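Student Projects > Environmental Studies > Reports > Kitchen Scraps

We use cookies to remember your settings. Accept / Manage

Does cutting up scraps make compost faster?
Siu-fong Tsao and Man-lok Tsao, Brerkbridge

Why we did it

Our building in Sekham started a scrap bin in February and the sign says to chop everything small. Most people dont. We wanted to know if it matters enough to bother. Also our aunt at the Pan Street garden swears it makes no difference, so this was partly to settle that. 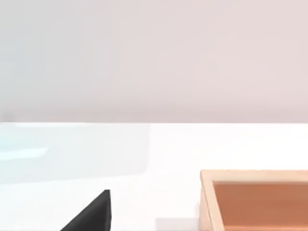

Credit: S. Tsao / M. Tsao

Prediction: chopped scraps break down faster, more surface for the microbes. Siu-fong thought the gap would be small. Man-lok thought huge.

What we used

2 lidded buckets, same size, holes drilled in the sides. Shredded cardboard from the school office. Garden soil, one scoop each. A compost thermometer borrowed from the Binell garden shed. Kitchen scale, reads in grams.

Each bucket got 660 g of scraps: carrot peel, cabbage leaves, apple cores, a bit of coffee grounds. No meat, no oil. Bucket A went in whole. Bucket B we chopped until the pieces were fingernail size, which took forever and the cabbage went everywhere. Then 400 g of cardboard in each and enough water so it felt like a wrung out sponge.

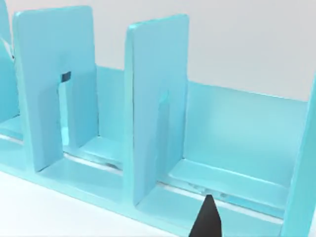 Stirred both every morning before school, same number of turns. Missed one morning (both buckets, so still fair). Temperature before stirring, middle of the bucket. Weighed at the end after picking out the cardboard that was left.

Results

Bucket B warmed up first and stayed ahead for the whole first week. After that they were close, and on some mornings you couldnt tell them apart. We stopped after 16 days because of exams. By then B was mostly dark and crumbly. A still had whole cabbage leaves, slimy ones, and apple cores you could recognize right away. Smell: A was worse. Definately worse.

Final weights are not in this report. Scale battery died partway through and we dont trust the second half of the readings. So the result is from temperature and looking, not weight.

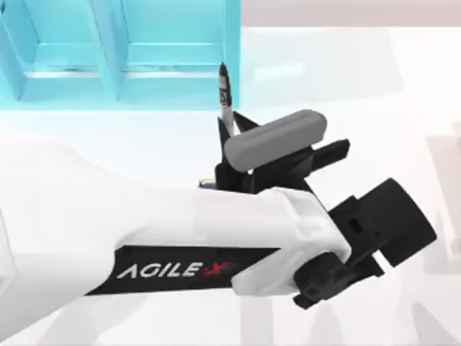
What went wrong

- Buckets too small. Real heaps hold heat, ours lost it overnight.
- B probably got wetter from the chopping, juice and all. Should have measured that.
- Only one bucket of each kind. Need at least a few.
- Started near a radiator, moved them later. Both moved at the same time.

Conclusion

Chopping helped, mainly at the start. Next time longer run, bigger bins, and a third bucket just torn up by hand, since that's what people would really do. Aunt not convinced yet.

Thanks to the Binell garden for the thermometer.

Related reports
Rain barrels on a flat roof
Which paper towel rots first?
Worm bin diary, part one
Counting bees at Pan Street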